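Travel talk, speaker notes
14 May 2023
Comments (64) | Shares 140

OPENING
- Thank everyone for coming. Water. Phone off.
- Who has been to Macedo? Hands. Who got there on purpose? (wait for laugh, move on if none)
- Old hill town, one bus up, one bus down. Went for a night, stayed four.

1. GETTING THERE
- Ferry to Besetti first, then bus. Sit on the left side going up, the right is all rock.
- 677 steps from the bus stop to the upper gate. Sign says so. Didn't check.
- Do NOT do it with a wheeled suitcase. Tell the broken wheel story, short version.

2. THE CHAPEL
- Closed at lunch. Everything closed at lunch.
- Key is at the bakery, ask nicely, buy somthing.
- Ceiling: stars, painted, very faded. Let eyes get used to the dark, then look up again.
- Someone will ask about photos. No flash, fine otherwise.

3. BREAK, ten min
- Coffee at the back. Quiz sheets out, collect before part 4.

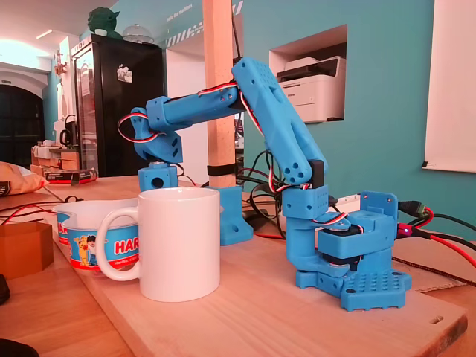
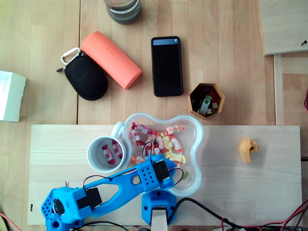
4. THE LURENT WALK
- Macedo to Lurent along the old mule path. Five hours with stops, I took seven.
- Spring at the halfway wall. Cold, good.
- Lurent itself: one square, one fig tree, one inn. Room was 70 a night with breakfast and teh breakfast was huge.
- Read out the bit from the diary re: goats. Skip if running late

5. WHEN TO GO
- June. Long evenings, swifts over the roofs, still cool in the chapel.
- August too hot for the steps.

QUESTIONS
- Food? Beans, mostly. Loved it.
- Next trip: Plindaveck, by train, if the sleeper is running again.
- Maps on the side table, please put them back.

64 comments
Share this 140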